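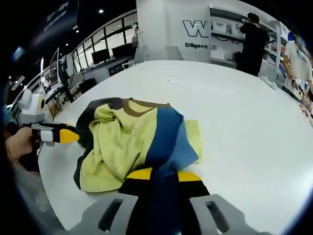
Garment Handling, Unit 2: Folding Panelled and Colour-Block Tops

Course handout – Dondwood Textile Care Centre
Bring to the Thursday practical.

2.1 Scope

Unit 1 dealt with plain tops in one fabric and one colour. Unit 2 covers tops assembled from panels of different colours, with or without a contrasting collar band or stripe. The target fold is the same flat rectangle. The method of finding the starting position differs, and most marks lost in the practical are lost before the first fold is made.

2.2 Terms

Body panel: the largest single piece of the front or back.
Side panel: a narrow piece running from the underarm to the hem.
Sleeve panel: the sleeve and any part of the shoulder cut in one with it.
Collar band: the strip finishing the neckline.
Stripe: a band of contrasting colour set into or applied to a panel.
Landmark: any feature that can be identified while the garment is still crumpled.

2.3 Finding the neckline

A crumpled top should be read from the collar band outwards. The band is narrow, it holds a curve when the cloth around it has collapsed, and in a colour-block garment it is often a colour used nowhere else. A brown band against a lime body panel, for instance, can be traced along its curve without lifting anything. Once the band is found, the shoulders lie to either side of it.

Dark panels need more care. Black next to navy gives a weak boundary under overhead lighting, and a fold in one is easily taken for a seam between the two. Use a stripe where there is one. A bright yellow stripe across dark cloth shows the direction of the panel, and a break or step in the stripe indicates a fold.

2.4 Clearing the surface

Work on a plain, light table. A white top is preferred for mixed colours, although pale garments are harder to see against it. Other cloths should be moved well clear. A flat piece of similar colour lying partly under the garment may be mistaken for one of its panels – pale yellow-green beneath a lime top is a typical case. Check for straight edges: a smooth cloth with straight edges next to a bunched garment is usually a separate item.

2.5 Procedure

1. Locate the collar band and one other landmark.
2. Take hold of the dark or lower section and draw it away from the collar until the body panel begins to open.
3. Hold the opposite side near its outer edge. Do not pull across a seam; panels of different knit stretch by different amounts.
4. Lay the garment face down with the collar away from you.
5. Smooth from the centre of the body panel towards the side panels.
6. Bring out both sleeves and check that neither is trapped under the body.
7. Fold each side to the centre line, laying the sleeve back along the fold.
8. Fold the hem up to the collar in two stages.
9. Turn over. The collar band should be centred and any stripe level.

Steps 2 and 3 are done together. If the fabric bunches between the two holding points, release one, smooth the cloth and take hold again nearer the edge.

2.6 Assessment

Each student folds 15 garments from the Vatisar practice set. A fold is passed if the collar is centred, no sleeve protrudes and the stripe, where present, does not slope. Enter results on sheet 901 and return the garments to the Bepari shelving unfolded.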